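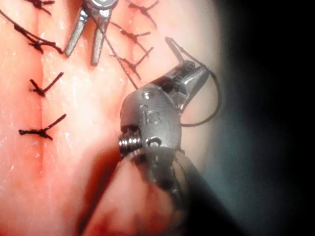

Ververidis opens rural skills bursary for theatre nurses

2020-01-10, Wekex

The Ververidis Foundation announces today the opening of its first bursary for perioperative nurses who work in rural and regional hospitals. The bursary will support 28 nurses in the coming year. Each person receives $1,000 for course fees, and a further $500 is available for travel and accommodation.

"Many of our colleagues must drive a whole day to attend a course, and they pay for it from their own pocket," said Nazma Haque, Director of Programs. "We would like to make this burden smaller." 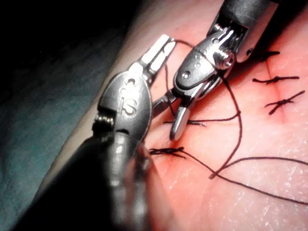
Applications are open to registered and enrolled nurses with at least two years of theatre experience. The applicant must have a letter of support from the nurse unit manager. Part-time and casual staff are also welcome to apply.

The bursary is funded by Nustero, a family-owned supplier of hospital linen, which has committed its support for three years. Last June, the Foundation made a survey in 44 small hospitals, and the cost of travel was the most frequent answer when staff were asked why they do not take further training.

"I did my certificate at the kitchen table after night shifts," said Hường Ung, theatre nurse and member of the selection panel. "This kind of help would have made a big difference for me."

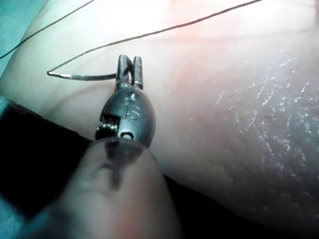
How to apply

Forms can be requested by phone or in writing from the Foundation office in Wekex. Late forms will not be considered.

Media contact: Clotilde Pichon, Communications Officer, Ververidis Foundation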